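Small repairs, one tool at a time

Rekha Malhotra has the door propped open before I find the bell. Second floor, above a shoe repair in Saltport, no sign. She's been up since five, she says, and there's a man coming for a lamp. So we talk fast.

Starkier is what she calls the business. One woman, one bench, whatever people carry up the stairs. Lamps, radios, cabinet hinges, a music box last week. She started in March with 179 dollars and a card table. The card table is gone now, no regrets.

"It wobbled," she says. "You can't drive a screw on something that wobbles. You slip, you scratch the customer's thing, you pay for the customer's thing."

Before this, 13 years in the back office of a ferry company in Plekdale. She fixed the coffee machine there, then the label printer, then people started bringing stuff from home. "I'd have a toaster under my desk. My boss pretended it wasn't there."

I ask what she'd tell someone setting up a first bench. She doesn't wait for the end of the question.

"Buy less. One good screwdriver, long shaft, a handle you can hold on to. Ridges, rubber, whatever. Your hand gets tired before you do." She has owned plenty of the other kind, the shiny sets with a bit for every day of the year. Gave most of them to her nephew. He lost them, wich she doesn't seem to mind.

And the long shaft? "Because the screw is always at the bottom of something. Always. Nobody designs a radio for the person opening it."

Then boxes. She is strict about boxes. See-through or near enough, straight sides, no lids while she's working. Parts from one job go in one box and stay there untill the job leaves. Two jobs never share. She learned that with a pair of clocks from Mangundap, sisters' clocks, same maker, and a spring that went home in the wrong one.

"They were very nice about it," she says. "I was not nice about it. I didn't sleep."

The marble look gets comments. Green and white, yellow veins running all through. Customers either love it or ask if it came that way. She likes it, mostly. Tiny brass screws are another matter – drop one on the yellow and good luck.

"I put it in the box right away. That's the rule now. Out of the hole, into the box."

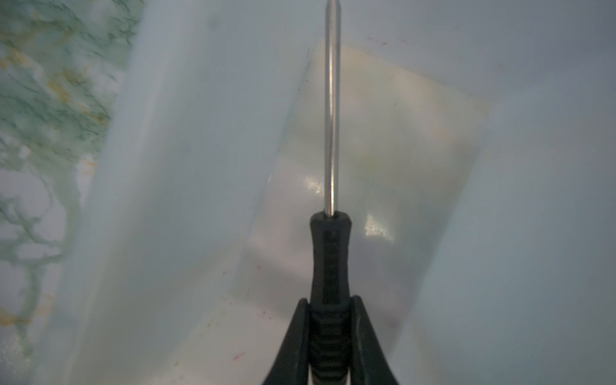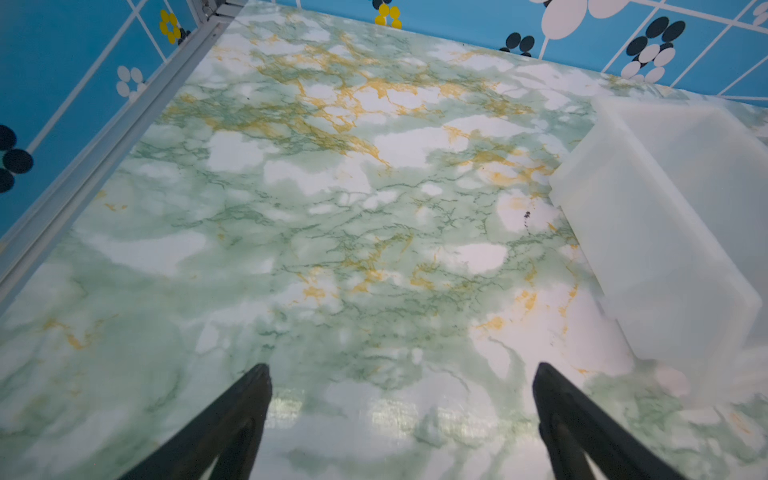 A long-shafted screwdriver with a ribbed black handle, first picture; a frosted white container on the marble pattern, second.

Plastic, she says, is the part she gets teased for. She saves every bag and sheet that comes with a delivery. Good for wrapping a finished job, good for keeping dust off one that's waiting on a part. Her sister calls it the bag museum.

Prices? Low, and she knows it. Small jobs are five dollars, bigger ones she names after she's had the back off. No charge for looking. "If I can't fix it I've had the fun of opening it. Why would you pay for my fun?"

Will she take on help? Maybe. Someone to answer the phone first – it has rung 2 times while we've been talking and she has ignored it both times. A class, too, for people who want to do their own lamps. No date yet. She wants a second bench before she lets anyone near the first.

Feet on the stairs. The lamp man, early. Rekha is already clearing a spot.

"Does it flicker or is it dead?" she calls out, and he says it flickers, and she tells him to bring it in.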